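Ominar 300 Desk: Worth the Fuss?
Jul 30, 2026
By Keabetswe Gumede

Funach sells the Ominar 300 as a desk "for every kind of day." I have read that line on a lot of desks. Most of them wobbled.

The listing promises a frame rated to 300 pounds and a motor tested over 3000 lifts. Tested by whom, the page doesn't say. I asked, and Gyu-bin Kwon in product support sent me the same page back as a PDF.

What you get for the money is a plain sit-stand desk with one motor, a three-button keypad and a power cord that is too short. Assembly took me most of an evening. Eight of the bolts look identical and are not — sort them before you start.
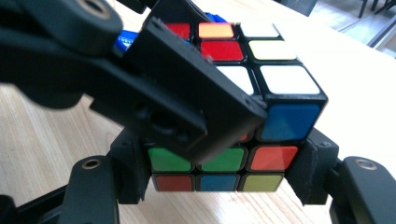
Surface and care

Funach calls the finish "lifestyle proof." I'd call it a finish. Coffee wiped off mine after an hour, but a marker line left a faint shadow. The care sheet says a damp cloth or an unscented wipe, no bleach, no polish. Skip the branded care kit, which adds $80 to the order and is mostly a cloth in a nice box.

Pale wood hides dust well and hides ink badly. Think about that if you have kids.

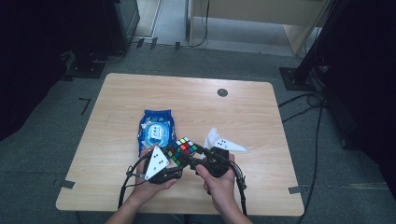
Light wood top with rounded corners and a round cable opening.

Warranty and rivals

The motor is covered for 8 years, the keypad for one. Guess which part gets pressed all day. The Flarach desk costs more and covers both for the same term, and Kołodziej will sell you a fixed table that has no keypad to break. A new keypad is due in November, according to Funach. I would wait for it.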